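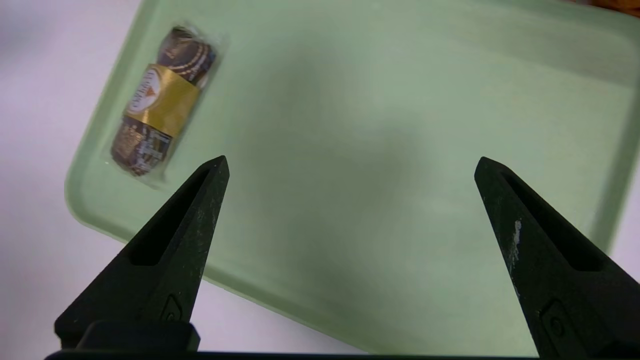
tinwhistle_k wrote:
I'd throw out fewer of the near misses than you're planning to. If the operator fumbles, backs up and gets it on the second try, that is a good example in my book, and you'll be sorry later if you trained only on the pretty ones.

mapleharbor (original poster) wrote:
Thank you, and good morning to everybody, and sorry for the wall of text that's coming! I'll put the whole setup in one place so folks don't have to dig through my older posts.

The job is still the same one I wrote about back in August: wrapped chocolate snacks, one at a time, out of a light green tray and into a bin. We call the project Clestis (there's a story there but it's long). I drive the arm by hand and the wrist camera and the joint positions get saved together. So far I have 819 recordings. I watched every one of them over the last couple of weeks, mostly with a cup of tea going cold next to me, and marked them clean, messy or failed. Of the 819, 795 are clean or messy and the rest are failed, meaning the snack never made it to the bin.

My question is what to do with the messy pile. My gut says drop them. The clear wrapper sticks out past the chocolate, and quite often I catch only the wrapper on the first go, and then I have to let down, open up and try again. It looks clumsy and I hate watching myself do it.

tinwhistle_k wrote:
Catching just the wrapper is exactly what your model is going to do on its own, though! So where is it supposed to learn the let-down-and-try-again part if you've deleted every instance of it? Keep them. Please keep them.

gravelroad_ben wrote:
Going to disagree with my friend here, kindly. I did a soft-pouch project at Pacheco and we kept everything, all the recoveries, all the dithering, and what we got was a policy that dithered. It would close on nothing, lift a little, go back down, and it did this even when the first grasp was perfectly fine. Retraining on the tidy set alone made it noticeably more decisive. My set was smaller than yours so take it for what it's worth.

tinwhistle_k wrote:
That's fair, and I've seen it too. But I'd blame the pauses before I'd blame the recoveries. When people are thinking they stop moving, and the model learns to stop moving. Trim the idle stretches out of the messy ones and keep the actual correction.

mapleharbor wrote:
Oh, I do stop and think. I stop and think a LOT. How long a pause would you trim? I'm recording at a pretty ordinary rate and some of my hesitations go on for several seconds while I work out which way to turn the wrist. The snack at a diagonal is the one that gets me every time.

tinwhistle_k wrote:
Anything where the joints and the gripper are both basically still for more than half a second or so. Leave the short pause right as the fingers close, because that one is doing something useful.

orchard_lantern wrote:
Hello from a longtime reader and very occasional poster. May I ask about where the snack lies in the tray? I think that matters more than messy versus clean, at least at your size. When I did my first set I would put the item down wherever my hand happened to land, and my hand apparently loves the middle. The model was lovely in the middle and hopeless near the rim. I ended up printing a sheet of positions and angles and working down it, and it was dull, dull work, but the second set beat the first one with 6 fewer hours of recording in it.

mapleharbor wrote:
I went and checked after reading this and yes, my hand loves the middle too. The far corners are thin. I also have hardly any where the snack is right up against the raised edge, partly because I found those hard and (I'm a little ashamed to say) kept nudging it back out before I hit record.

gravelroad_ben wrote:
Everyone does that. Put the hard ones back in. If you can't do it yourself with the controller, that tells you something about your fingertips, and it's worth knowing before you collect another big batch. Pointed tips are nice for getting under a wrapper but they don't forgive much against a wall.

orchard_lantern wrote:
And vary the lighting while you're at it. Move a lamp, open a blind. A shiny wrapper looks like a completely different object when the highlights shift, and a gold band is the worst for it.

quietsprocket wrote:
I'm going to be the grump. More positions, more light, more of everything, sure, but what's the test? I see 819 recordings and no held-out set. Before you collect one more I'd fix a list of starting positions, write it down, never record on those, and run the same list every time you retrain. Otherwise you and Ben and whistle can argue about the messy pile until the cows come home.

mapleharbor wrote:
Not grumpy at all, it's a very good point and I had been putting it off. I've been using Zumton for the labels and it lets me tag a set as locked, so I'll make one this week. Would you include orientations in the list, or just the spots?

quietsprocket wrote:
Both. And put the label side up for some and down for others, if your snack has a front.

mapleharbor wrote:
It does, there's an oval emblem on the band. OK! Here is the plan then, and shout if you hate it. Lock the test list first. Train once on clean only, once on clean plus messy with the pauses trimmed, and run both on the same list. Then collect toward 1425 in total, with most of the new ones near the rim and in the corners and with the lamp in different places.

gravelroad_ben wrote:
I like it. My money's still on clean only, but I'd be glad to lose.

tinwhistle_k wrote:
He says that now. One more small thing, keep the failed ones somewhere too, even if they never go into training. I used mine later for a little success checker and was very happy I hadn't emptied the folder.

mapleharbor wrote:
They're still on the drive — I'll move them to their own folder tonight so I don't mix them in by accident. Does anyone have a script for the trimming that they'd be willing to share? Mine chops off the gripper closing about one time in three and I can't see why.

tinwhistle_k wrote:
Check whether you're testing only the arm joints and leaving out the gripper. Mine did the same. I'll clean up my version and post it in the Plilladico tools thread after supper.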